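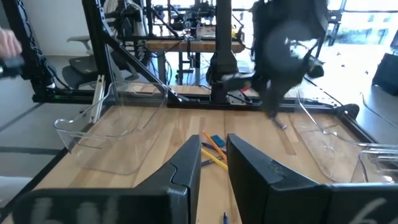 Budget for a second two-arm sorting bench?

Posted by Greltateck_stores

We pack stationery kits at our Brunham unit and have one two-arm bench. I have to put in a budget for a second by December. The arms are quoted already. What do people forget to allow for? Is it worth paying for spare gripper fingers at the start?

Byung-chul Ra
10 November 2021

Yes, buy the spare fingers with the arms. We ordered ours later and waited 33 days. Allow two sets per arm.
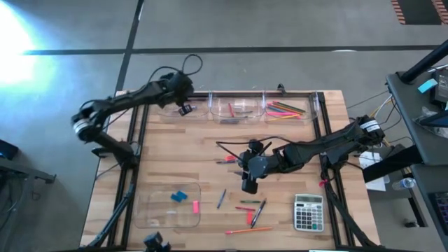

Bins and trays are cheap, so people leave them off the list, and then the layout gets decided by whatever is in the cupboard. Draw the bench first. Three clear bins along the back and a shallow tray at the front left still leave the middle for loose pens, scissors and a calculator, but check that both arms can reach every bin before you fix the bases. Cable management needs its own line too. A thin cable lying over the scissors is the sort of thing I would want clipped up. We spent 352 pounds on clips, sleeving and longer leads, and I had put down nothing for it.

Dultell

Depends what you're sorting. Ask for a discount.

Rind_maint

Agree about the fingers. Also add staff time. Ours took about 4 weeks to set up and somebody has to be there for it. Check the floor space for a cart as well.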